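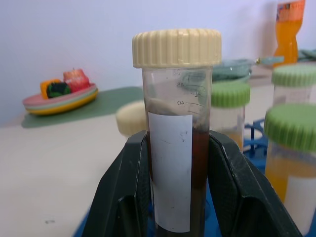
Issue 14, page 2

About Drorkon

Drorkon is a small training school for sample handling, in the town of Lutness. We teach people how to receive, label, close, store and move tubes in a laboratory. Our students come from hospitals, water works, dairies, veterinary practices and colleges. Many of them have never worked in a laboratory before, and some have worked in one for many years and are sent to us by their employer to refresh the basics.

The school was opened in September, in two rooms on Dlamini Street, above a shop for bicycle parts. We had at that time one long table, one sink and a cupboard of tubes which we had bought from a closing laboratory. We are still on Dlamini Street, but on the ground floor now, and we have three teaching rooms. The long table is still with us and it stands in the entrance, where visitors put their coats on it.

What we teach

The basic course takes two days. On the first day the student learns the tube itself. This sounds like very little for a whole day, and people tell us so when they arrive. But a conical tube has a scale, a cap, a place for the label and a shape, and with each of them a person can make mistakes. We ask the student to read the level with the eyes at the height of the liquid. When the surface stands just below the 40 mark, the student should write down what he or she reads between the lines, and should not write 40 because it is a nice number. We also show what to do when there is a gray or foamy band close to the surface, as there often is with dark liquids. The reading is made at the liquid, and the band is noted separately in the remarks.

The label comes after the scale. It must be put on straight, along the tube, and it must leave the numbers free for reading. A label with only some smudges and a few light pen marks on it is, for our purposes, an unlabeled tube. The student learns to write the label before the sample is filled in, with a pen which does not run, and to have a second person read it aloud. We are strict in this point. Employers have written to us that they would like us to be still more strict.

The screw cap has its own hour. The ribs on the rim are there for the fingers, and the student learns to hold the tube at the body and to turn only the cap. A cap that is taken off is laid in a clean place and goes back to the same tube. If there is a doubt which cap belongs where, a new one is taken.

The second day is for the rack, the table and the transport box. The student plans a row of samples, fills the list, brings the rack to the cold room and hands it over to another student, who must understand everything without asking. If the other student has to ask, the exercise is done again.

The Findia labels

For the courses we developed our own practice label, and we gave it the name Findia. It is white and has a line for the sample, a line for the time and a small field for initials. It can be peeled off in one piece from a plastic tube, so the same tube can be used by the next group. We sell Findia labels to other schools in boxes of 200. Students receive one box with the course fee, and most of them go home with half of it.

Please note that Findia is made for teaching. It does not hold in the freezer, and we do not recommend it for real samples.
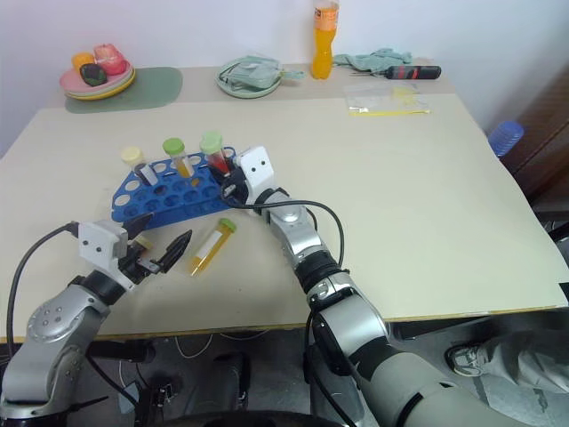 Order on the table is the part of our teaching which former students mention most often in their letters. We do not have a secret method for it. The work surface is cleared, a light board is laid on it so that every drop and every small piece is easy to see, and all tubes have one place, which is the rack. From there the discussion in class goes to details. Three tubes standing together in the back row are easy to watch, and the different caps, lime green in the middle and pale green beside it, help the eye to find the yellow-orange sample and the dark red one without lifting anything. A tube which lies on its side on the board, even well closed and with its label around it, is for our students always the first thing to correct. There are enough free holes in the blue rack for it, and it should stand in one of them before any other work is begun. We ask the class which hole they would choose and why, and this question can easily fill the time until lunch.

We also speak about the color of the caps. It is a help and it is no information. Every laboratory uses the colors in its own way, and a person who changes the workplace must learn them again from the beginning. For this reason our exercises mix the colors on purpose, and the sample is always identified by the label and the list.

Our rooms

Room One is for the basic course and has places for 14 students. The tables are at standing height, with stools for those who wish to sit. Room Two has the sinks, the drying boards and the waste containers. Room Three is smaller and we use it for individual practice and for examinations. It can be booked by former students free of charge on Friday afternoons, when no course is held.

All practice liquids are prepared by us in Room Two. We use food coloring, syrup, tea and similar harmless things. They should still be handled like true samples, with gloves, and drinking from them is of course forbidden.

Some facts about the school

Up to the end of last year 518 persons have finished the basic course. The storage course, which is newer, was finished by 224. The certificate is issued on paper, in English, and we keep a copy in case that it is lost. A replacement costs only the postage.

Our groups are kept small and we do not plan to make them bigger. When a course is full, we write down the names and call when a place becomes free. For companies we can come to your building and teach at your own tables, with your own racks. Many companies prefer it this way, and for us it is also interesting to see how differently the same work is arranged from one house to the next.

How to visit us

You are welcome to see the rooms before you book. The entrance is on Dlamini Street, on the side of the courtyard, and the bell is marked Drorkon. From the station in Lutness it is a short walk, first along the canal and then over the small bridge. Parking in the courtyard is possible for course participants only. Please ring also if the door seems to be open, so that we can come and meet you.

This page was last revised on January 19, 2018.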